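Humphreys sets out equipment plan for two-armed household robots

Grirthorpe, Thu 31 July

Humphreys, the soft furnishings care and room-reset contractor, has published the purchasing plan for its Favinness programme, under which two-armed mobile robots will take on cushion handling and seat tidying in furnished lets. The plan covers 3 robots, to be bought in stages, with the first order to be placed in February.

The budget is split between the machines, spare parts and site preparation. Spare gripper fingers and wrist brackets are treated as consumables and carry their own line. Arm cables are listed separately, as they run outside the limb and have a shorter service interval than the joints.

"We priced the arms first and the rooms second, and that was the wrong order," said Ffion Kemeys, head of procurement at Humphreys. "Floor finish, lighting and the furniture itself decide which gripper you need. A tub chair with a deep seat asks for more reach than a dining chair does."
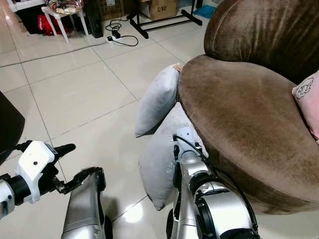
Software for the programme will be supplied by Clikix under a licence charged per robot. The licence includes remote support and updates, and can be suspended for any machine out of service for longer than 20 days. Humphreys will hold the task recordings and may move them to another supplier at the end of the term.

The acceptance schedule lists 472 handling tasks, all involving soft items on or beside seating. Each is carried out on hard flooring and repeated on carpet. Payment of the final instalment depends on the full schedule being completed at the customer's site.

"Cushions are a fair test for a two-armed machine," said Guoqing Jiang, technical lead at Clikix. "They change shape when gripped, and they are often left leaning on something else. A buyer should ask to see them handled next to real furniture, with cables and boxes in the same room."
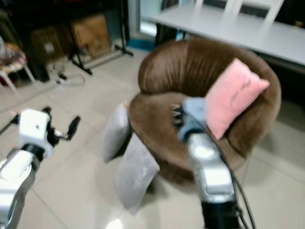
Planning notes for buyers

Humphreys is making its site checklist available to other contractors. It asks for the following to be settled before an order is signed:

Clear floor width between the seating and the nearest fixed furniture.

Reflective floors, including glazed tile, to be declared to the supplier.

Mains leads and extension blocks to be rerouted or entered on the site drawing.

Storage for spares, with one complete wrist assembly held per robot.

Named staff for daily inspection of cables and fingers.

Emlyn Gough, finance manager at Humphreys, said the checklist would be reviewed after the first robot has completed acceptance. Orders for the remaining machines will be released separately.

Enquiries about the checklist should be addressed to Damir Gashi at the Humphreys office in Grirthorpe.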